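Wameo Tabletop Kitchen Collection: Data Card

Version of May 3, 2022
Maintained by the Riven Household Objects Group

Summary

The Wameo Tabletop Kitchen Collection is a set of still pictures of everyday kitchen and dining items arranged on tabletops. It was assembled to support work on recognizing household objects and on describing how they are placed in relation to one another. The collection holds 3,437 pictures. Of these, 2,941 are in the main portion and the remainder are held back for evaluation.

Contents

The items fall under four headings, which are used consistently in the index file.

Tableware: plates, bowls, saucers, cups, and mugs. Plates are further divided into flat, shallow, and deep.

Storage: boxes, drawer units, jars, and canisters, with or without handles.

Small appliances: countertop ovens, toasters, kettles, and similar housings.

Surfaces: mats, boards, trays, and bare tabletop.

Items that do not fit any heading are entered as "other small item." Indexers were instructed to use this entry freely and not to guess at the purpose of an object that is partly hidden.

Files

index.csv contains one row per picture, with the picture number, the table setting, and the headings that apply.
placement.csv contains one row per item, with its heading, its color, and its position relative to the nearest larger item.
settings.txt lists the table settings by name.
terms.txt contains the terms of use.

Placement terms

Positions are recorded from the viewer's side of the table. "Front" means nearer the viewer and "back" means farther away. An item that extends past the surface beneath it is recorded with the term "overlaps," followed by the name of the second surface. An item touching another is recorded as "contact," and no judgment is made about whether the item is being moved.

Colors are limited to a short list of everyday names. White items under strong light often read as gray in the center; these are entered as white, and the apparent shade may be added in the notes column.

Indexing procedure

Each picture was indexed by one person and reviewed by a second. Where the two disagreed, the more general term was kept. A further check in April covered 299 pictures drawn from all settings. Corrections from that check are included in this version, and the earlier index should no longer be used.

Known limitations

The collection favors light-colored items. White tableware and pale wood are heavily represented, while glass and patterned ceramics are scarce. Food is absent from most settings. Roughly 1,000 pictures come from a single setting, Todorova, and users who need an even spread should sample by setting. Cables and other small items at the edges of tables are indexed only when they rest on a named surface.

Sample picture
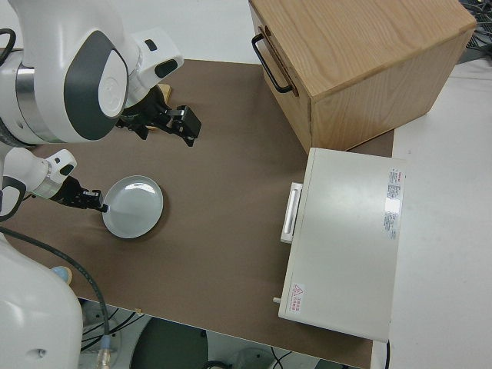
Despina Papadopoulos
Collection Editor, Riven Household Objects Group

The plate is indexed as tableware, shallow, round, white. Its surface is the brown one, and its rim is marked "contact" on the left side. The wooden box is entered under storage with the note "handle, black, metal," and it takes the "overlaps" term because it reaches from the brown surface onto the white tabletop. The white rectangular housing in front of the box is listed under small appliances with the qualifier "resembles oven," which is required wherever the type of appliance has not been confirmed. The light-tan piece near the top of the brown surface is entered as "other small item."

Terms of use

The pictures and index files may be used for teaching and for noncommercial research. Redistribution of the full collection requires written permission from the group. Published work should name the collection and the version date.

Corrections

Errors in the index may be reported through the Drodico request page. Reports should give the picture number, the column concerned, and the proposed entry. Accepted corrections are included in the next version of the index.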